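Notes for the evening talk, Vītola reading room
Keep the watch on the lectern. Talk ends at 11 minutes before the hour, then tea.

Thank everyone for coming out in February, of all months. Say how glad I am to see full chairs for a talk on family letters, and that I started the same way most of them did, with a shoebox I was a little afraid of.

Tell the Plastetis story first. 782 letters in one trunk, two sisters writing back and forth after one of them moved away, and half the envelopes had lost their letters along the way. Go slowly here, people like the part about the recipe for plum cake that takes four letters to finish.

Then on to sorting. Start with the handwriting, then the dates, and only then the subjects. A clear table, clean dry hands, and please — no rubber bands, no tape. 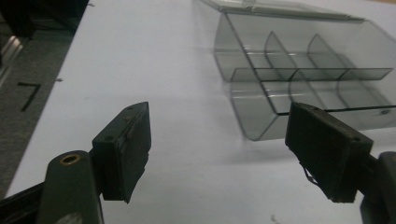 What do I do with a letter that has no date on it?
Put it next to the letters it seems to answer, pencil a question mark on a slip of paper, and carry on, because a name or a bit of weather further along will very often settle it for you.

Pause for a sip of water. Ask who has letters in a language they can't read, and let a few of them talk, it warms up the room nicely.

Reading old handwriting: read aloud, even if you feel silly. Mention that my worst writer made every n and u exactly alike and I grew terribly fond of him by the end.
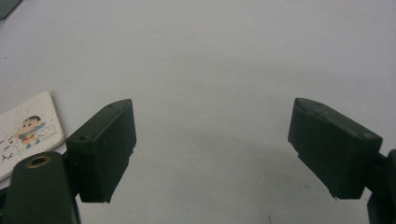

Close-up, pale surface between.

Storage, and keep this short. Folders, a box with a lid, a closet in the middle of the house and never the attic. The Platent collection is up to 3,000 pages now and still lives in a hall closet.

Questions, then point to the sign-up sheet by the door.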